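3.2 Household survey and diary of kitchen water use

Households were recruited in two districts of Cescombe, one supplied by the older Belhaj reservoir and one by the Tellik wellfield. Letters went to 400 addresses in May. Each household that agreed kept a paper diary for 14 days and wrote down every use of the kitchen tap – cooking, drinking, washing dishes, filling pet bowls – along with the time of day and whether the water was run before use.

Hardness was measured at the tap with the Fluvik test kit on the first and last day of the diary period. Where the two readings differed by more than 40 mg/L, a third sample was taken and the median was used. Homes with a softener on the kitchen line were kept in the sample but coded separately, as their owners tended to run the tap for less time before drinking.

Diaries with more than two blank days were dropped. Entries such as "coffee, then rinsed cup" were split into two uses. Figure 2 accompanies this section.

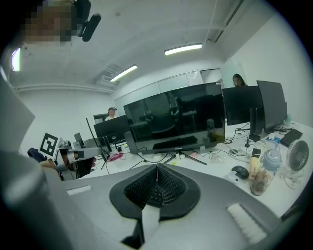 Figure 2. Black mesh piece, wide at the top and narrowing to a point.

Split entries kept the time given for the original one, so short gaps between uses are not reported in the results.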